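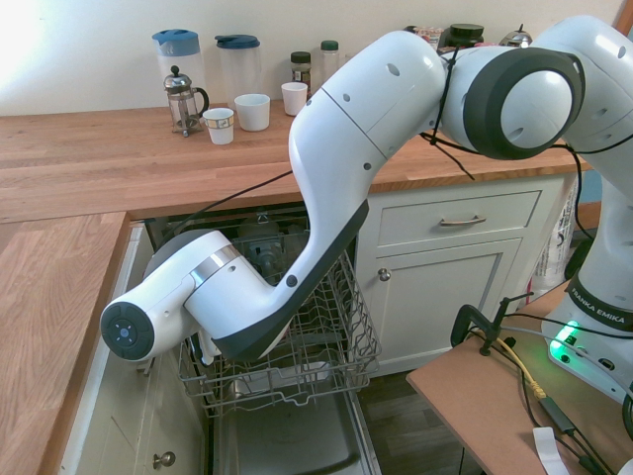

Chapter 6: Saving and Borrowing in Small Groups

Learning goals

After studying this chapter, you should be able to describe how a rotating savings group works, calculate what each member pays and receives, and compare the group with a savings account at a bank or credit union.

6.1 A fund without a bank

Many households save money without opening an account. In a rotating savings group, each member pays a fixed sum into a common fund at regular times. The whole fund then goes to one member. At the next meeting it goes to another, until every member has received it once. The cycle may then begin again, with the same members or with new ones.

Groups of this kind are found in both farming towns and large cities. They are often formed by people who share a workplace, a street, or a place of worship. The rules may be written down or simply agreed upon aloud.

Consider a group in the town of Melley. It has 12 members, and each pays $100 a month. The monthly fund is therefore $1,200. The member who is paid first receives, in effect, a loan without interest from the other 11. The member who is paid last has saved $1,200 over the year and has earned nothing on it.
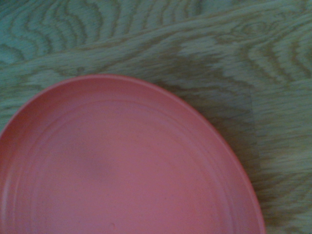

The order of payment therefore matters. Some groups draw lots. Others let members bid for an early turn by accepting a smaller payment, and the difference is shared among the rest. In the Curkham group studied in Section 6.3, a member who needed cash in November gave up $54 of the fund in order to be paid that month.

The main risk is default. A member who has already been paid may stop making payments, and the group usually has no deposit insurance to cover the loss. Members rely on personal trust and on the wish to be admitted to the next cycle.

Key terms

Contribution: the fixed sum each member pays at each meeting.
Cycle: the period in which every member is paid once.
Default: failure to make a payment that is owed.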